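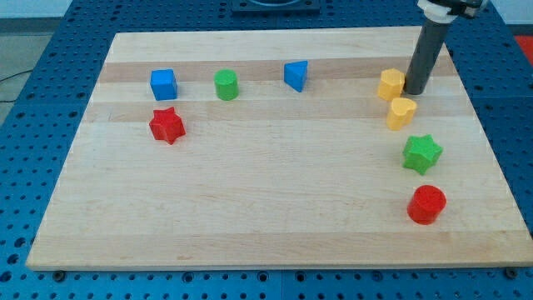
Fig. 4.1: The tidy-up board with all eight blocks out and the arm lowered beside the yellow pentagon.

4. Your first tidy-up job

I wrote this part of the Heltordale guide after people kept asking me the same thing: can it put the toys away yet? Sort of! It can pick up a block and drop it in a tub, which is a fair way short of clearing a playroom floor, and I'd like you to find out where the gap is before you promise anything to the family.

You'll need the Dromard arm fitted and powered (section 3), the wooden board, the block set and any wide tub with low sides.

1. Put the board on the perforated table and push it about by hand. If it slides, go back and sort that out first, as every position you teach later depends on it.

2. Set out the blocks with a good finger's width between them. You can bunch them up later, when you're feeling brave.

3. Stand the tub next to the board, on the side away from the cable.

4. Open Stesitell on your laptop and load job 278. Leave the speed at 2 for now. I know it's slow. Have a biscuit.

5. Lower the arm by hand-jog until the end of the tube is just above the wood, then press Save Height.

CAUTION: Keep your fingers off the board while jogging. The arm doesn't know a thumb from a cylinder.

6. Choose one block, the cube if you want an easy life, and press Run Once.

7. If it lands in the tub, do the rest one at a time. If it doesn't, lift the arm clear, press Stop and save the height again.

Note: Stars and the heart are the fussy ones. In my own trials (finished 25/12/2021, yes, really, the dinner was in the oven) I ran 197 pick-ups and 89 of them went in the tub with no help from me. Most of the misses were pointy shapes. A small child would beat that easily and probably sing while doing it.

Note: If the arm stops halfway with error 89, that's a lost connection and has nothing to do with my score above. Unplug the Işık lamp if it shares the same socket strip, then restart the job.

So, chores? For one kind of toy, on one flat board, I'd let it have a go while I'm in the room. Socks, cups and anything squashy are still mine. I'm hoping to have a soft-toy job ready to try in February, and it'll go in as section 5 once I trust it.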